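Teaching by Hand, and Other Forms of Patience

Chantal Simard tidies a windowsill for a living, or that is how her mother puts it. The longer version is that she holds a gripper, puts things in a box, and a robot arm somewhere else learns to do the same.

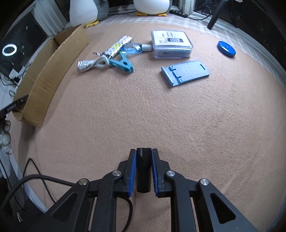
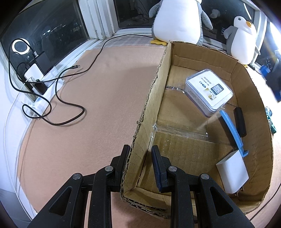
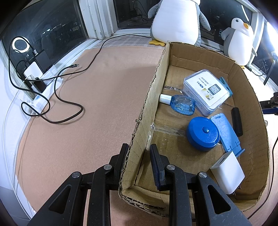
Small objects, one cardboard box, and the penguins.

Isell Quarterly, Issue 30, p. 80

Simard came to Kullus from a pottery studio, and says the pay is better but the clay complained less. Her November target was 225 usable demonstrations. She recorded 293.

"The rest went in the bin," she says. "I'd hesitate, or change my mind halfway to the box. A person watching wouldn't care. The model picks up my dithering and does it faithfully forever."

Before the hand-held gripper there was remote control, which she remembers without fondness. "You're driving an arm from a chair, there's a lag, and you've got no feel for whether you're squeezing the thing. I spent a whole afternoon on a phone stand."

Her colleague Humaira Shaikh still defends it. Remote control, she argues, only ever records motions the arm can make. "Chantal has a wrist. The arm has an approximation of a wrist. She'll do some lovely little twist and I'm the one who has to throw it out."

They have mostly settled on gripper first, remote control for whatever the arm then gets wrong. The list is long. Clear plastic is near the top of it, and so is anything lying against the wall of the box.

I asked about the penguins. "Colleagues," says Simard.

Shaikh would like a better box. Simard would not. "Look at the edges on it – if the arm can cope with that, it can cope with your kitchen."

I had a go before leaving. My first attempt was, Shaikh said kindly, very human.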